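Eine Vorführung am Simulationsplatz vorbereiten und durchführen

Diese Anleitung richtet sich an alle, die beim Tag der offenen Tür in Drurkbridge den Simulationsplatz betreuen. Sie setzt voraus, dass der Rechner eingerichtet ist und die Greiferszene schon einmal geladen wurde. Eine Vorführung dauert 8 Minuten, dazwischen bleibt Zeit für Fragen. Pro Durchgang stehen höchstens sechs Gäste am Tisch, die übrigen warten beim Stand von Lamance.

Vor dem Einlass

Den Rechner 30 Minuten vor der ersten Gruppe einschalten. Beim Start lädt Zallico die Oberflächen aller Objekte neu, und das zieht sich. Erst wenn in der Statuszeile "bereit" steht, die Szene Nr. 283 öffnen. Die anderen Szenen im selben Ordner stammen aus dem November und passen nicht mehr zur aktuellen Greifergeometrie.

Danach prüfen:

Die Simulation steht auf Pause, der Zeitzähler auf null.
Die Nahansicht ist gewählt, nicht die Hallenübersicht.
Der große Bildschirm zeigt dasselbe wie der kleine.
Die Tastatur liegt auf der Seite der Betreuung.

Falls der große Bildschirm schwarz bleibt, Zallico schließen, das Kabel neu stecken und das Programm wieder starten. Ein Wechsel der Anzeige im laufenden Betrieb führt oft zum Absturz.

Die Nahansicht zeigen

Mit der Nahansicht anfangen. Die Gäste sehen den Greifer dann groß von nahem und fragen meist von selbst, was sie da vor sich haben. Zuerst die Platte am unteren Ende zeigen, mit den beiden runden Ringen und der kleinen runden Stelle darüber. Dann nach oben zum langen Kanal in der Mitte gehen. Den Mauszeiger langsam führen und an jeder Stelle kurz stehen lassen.
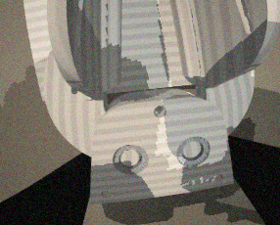
Der Greifer in der Nahansicht, gerendert in der Simulation.

Auf die Streifen und die gezackten Übergänge zwischen hellen und dunklen Flächen werdet ihr mit Sicherheit angesprochen. Es reicht zu sagen, dass alles auf dem Bildschirm berechnet ist. Wer mehr über Licht und Schatten wissen will, ist bei Greer Pringle am Nachbartisch richtig.

Den Ablauf starten

1. Ansage machen, dass sich gleich etwas bewegt.
2. Mit der Leertaste starten.
3. Den Greifvorgang einmal ohne Kommentar durchlaufen lassen.
4. Mit R zurücksetzen und auf halbes Tempo stellen.
5. Beim zweiten Durchlauf erklären: Anfahren, Schließen, Anheben, Ablegen.
6. Einen Gast die Zielposition ändern lassen und erneut starten.

Bei Schritt 6 geht der Griff manchmal daneben. Das ist in Ordnung und für viele der interessanteste Teil. Nicht sofort zurücksetzen, sondern die Gruppe raten lassen, woran es lag. Häufig liegt das Ziel zu weit am Rand des Arbeitsbereichs.

Hängt die Simulation, hilft zweimal Escape. Dabei geht die geänderte Zielposition verloren, die Szene selbst bleibt erhalten. Bitte nichts speichern, auch wenn das Programm beim Schließen danach fragt.

Nach der Gruppe

Szene zurücksetzen, Nahansicht wieder einstellen, Tempo auf normal. Fragen, die ihr nicht beantworten konntet, auf den Block am Tisch schreiben. Zawadzka sammelt die Zettel am Abend ein und schickt die Antworten an alle, die eine Adresse hinterlassen haben.

Kontakt: Simulationsplatz Drurkbridge | Impressum | Nach oben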